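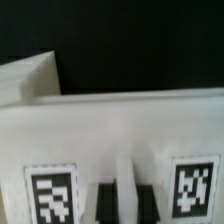

Keeping the line open: Aitana Alcaraz on the optical telegraph

The Peñalver line ran for 19 stations across the plateau and closed when the electric wire reached the coast. Most of what is known about its daily operation comes from station logs, which were dispersed after the closure and have been reassembled over the past six years by Aitana Alcaraz. She spoke to Visitación Bravo at the Lultarby archive on August 5, 2026.

Alcaraz began with the equipment. Each station had a mast with three movable arms, worked by cranks and cords from a room below. Two telescopes were fixed in the walls, one for each neighboring station. "People picture an operator composing messages," she said. "The operator copied a position, held it, and checked that the next station had copied it correctly. He did not know what it meant."

Meaning was confined to the terminals. The code book issued in the line's second year holds 3,427 numbered entries, covering single letters, common words, place names and complete phrases. Only the two directors had copies. Intermediate staff knew a short list of service signals: fog, mast damage, line busy, repeat, end of day.

Bravo asked how errors were handled. Alcaraz said the procedure was simple and slow. A station that saw a wrong copy downstream raised the cancel signal, waited for it to be repeated, and sent the position again. "You lose maybe a minute each time. On a clear morning that is nothing. In heat haze you can lose the whole afternoon, because every station is canceling its neighbor."

Haze is a recurring subject in the logs. The Huvia station stood on a low rise above salt flats, and its log for one September lists haze on all but a few days. The company's response was to raise the tower, and when that failed, to move it.
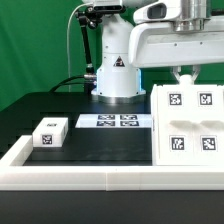
The second Huvia tower was built farther up the slope, which lengthened the sight line to the west and required a stronger telescope. Alcaraz has the invoice for the lens but not the lens itself. She suspects it was sold with the building.

On speed, she was cautious. The company's printed notices claim a signal could cross the line in under ten minutes. The logs give departure and arrival times for 935 messages, and she has been able to match both ends for 424 of them. Nearly all of the matched messages took longer than the notices say, some by several hours. She adds that station clocks were set by a traveling inspector and drifted between his visits, so short intervals cannot be trusted. "I can tell you a message arrived before lunch. I would not tell you it took eleven minutes."

Night working was tried once, with lanterns hung on the arms. The inspector's report runs to two pages and recommends against it. Wind put the lanterns out, and the observers could not tell an unlit arm from a folded one.

Staffing was two men per station, alternating at the telescope. Pay was docked for missed signals, and the fines book survives for the eastern half of the line. Alcaraz considers it the most useful single volume in the collection, as each fine records the time, the signal and the excuse offered. Smoke from a neighbor's chimney appears often at Buvance, where the tower stood inside the town.

Bravo asked whether the electric telegraph replaced the line at once. It did not. For 14 months the two ran together, with the towers carrying traffic whenever the wire was down. "The wire was cut for the copper, or a pole fell," Alcaraz said. "The last log entries are quite busy – then the book stops partway down a page."

Her current work is a table of sight lines, measured from the tower foundations that can still be located. Five have not been found. Two of those probably lie under the reservoir, and for the other three she is working from parish boundary descriptions, which mention the towers as landmarks but rarely agree on the distances.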